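The Year I Tried to Own Fewer Towels

October 7, 2025

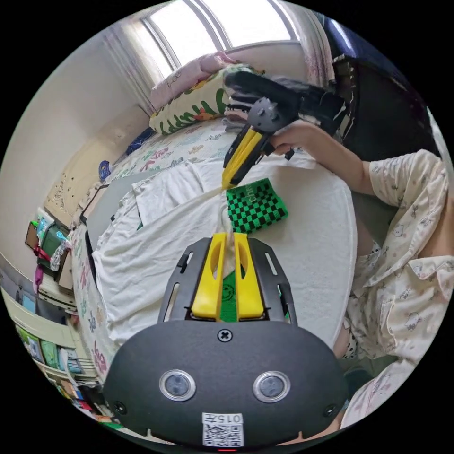

In March I decided I had too many towels. I had read an article saying that a household of two needs nine, and I took this personally. The article had a chart. Hand towels were on a separate chart, with a footnote about guests, and I don't have the kind of guests who come with footnotes. So I emptied the hall closet and started sorting on the bed, which is how anything white and spread out flat, with a green-and-black checkered cloth folded on top of it, came to look to me like a decision waiting to be made.

The first round went fine. Anything with a bleach spot went in the rag bag. Then I hit the souvenir layer. There's a beach towel from Bedutmont, where it rained for the whole trip and I bought the towel out of spite. There's a gym towel from Duvine, a gym I belonged to long enough to be handed a towel. I kept both. By dinner I had a keep pile, a maybe pile and a second maybe pile, and we slept on the couch.

The animal shelter takes old towels, everyone says so. Mine had a sign on the door saying they had plenty, thank you, please bring cat litter. I bought cat litter. I drove home with the towels and without 22 pounds of litter, so technically the car was lighter.

Then Bemora had a sale. I want to be clear that I went in for a shower curtain. Their bath sheets come in a color called Oat and a color called Wet Oat, and I stood there feeling both of them like a man choosing a melon. I bought four. The receipt says I am now 1,090 points into their rewards program, and at 2,247 I get a free bath mat. I have done the math on how many more towels that is and I'm not sharing it.

The new ones don't absorb anything yet. You have to wash them a few times first, according to the tag, and until then they just move the water to a different part of you. So the old ones came back out of the trunk to cover the gap.

Current status: the closet door closes if you lean on it. The spite towel is at the front. I've started reading up on how many mugs a household of two should have, and so far I don't like where it's going.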